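Can a Machine Straighten Up Yet?

Give a robot a dull afternoon of housework and it may surprise you. At Edum, a small lab where I spent most of May, an arm folded 14 dish towels out of 18 and set them in a decent stack — slow, but I cheered anyway!

Picture frames are harder. Most practice happens in simulation, and the team's Vurnance software had run the "level the frame" chore 1,307 times before my visit. Walls are tricky. A frame is thin and easy to knock, and a busy pattern like brick can confuse the software about where the edge is.

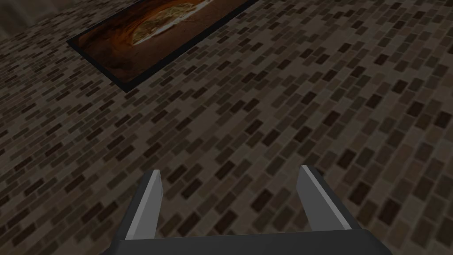 Then there's grip. Squeeze too hard and the frame flexes; too softly and it slides. People sort this out with their fingertips, and a two-fingered gripper has much less to go on. Still, I'd bet on frames before ironing.

Comments (2)

dundavlow17: Mine can't get past a sock on the rug. Would love the towel one.

tilehead: How long per towel? I fold faster than I read.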